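Eltska tests single-arm tabletop sorting with mixed camera views

29/11/2024 - Researchers at Eltska have reported results for Woro, a method that trains one robot arm to handle kitchen items from several camera views at once. The policy was trained on 3045 demonstrations.

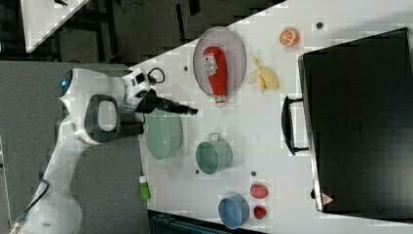
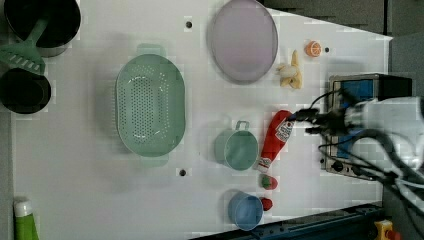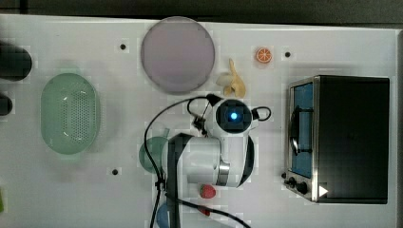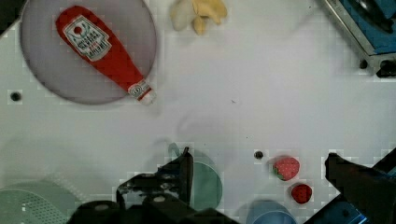 The arm at the white worktable, with toy food and kitchenware. Last picture: wrist camera.

In 111 test runs, most failures came from late grasps - the gripper closed after the arm had begun to lift. Henrique Calado, who led the study, plans a second round in February.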